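4/24/21

Up before the alarm. Walked the long way along the canal to Herkham and back, 8 miles by the map, and my left knee held up fine until the last hill. Cold wind, no rain. The path past Sterkgate is still closed, so I had to go up through the fields and over the two stiles. Lambs in the lower field now. Mud over the tops of my boots at the second gate.

Ate lunch late, soup and the end of the bread. Then sat down with the walking plan for September, when I want to do the whole Minance trail in one go. I have put it off for two years. The guidebook splits it into 13 stages, which is too slow for the vacation days I have left, so I'm joining the short ones together.

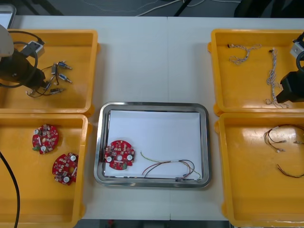 How far can I walk in a day with a full pack? I think 13 miles on flat ground and less in the hills, going by what today did to my knee with only a light bag.

That means the middle part needs another look. The stretch after the reservoir is 20 miles with no place to sleep except the Vermeulen hostel, and the hostel is off the trail by 2 miles, all downhill, so all uphill again the next morning. I could carry the tent. I don't want to carry the tent. I wrote to the hostel to ask if they will be open by then and if they still take people without a booking.

Went through the pack after that and took out what I didn't use last time — the second flashlight, the heavy towel, the big pan. The rain jacket leaks at the shoulder seam
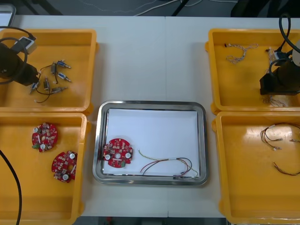
and I have sealed it twice already, so it will have to be a new one. Prices are bad. I'll wait for the spring sales and keep the old one for the yard. The boots should last if I get the heels done.

Washed the socks and hung them over the tub. Knee is stiff tonight, ice on it for the length of the news. Tomorrow a short walk only, and I need to call the dentist's office this week. No answer from the hostel yet.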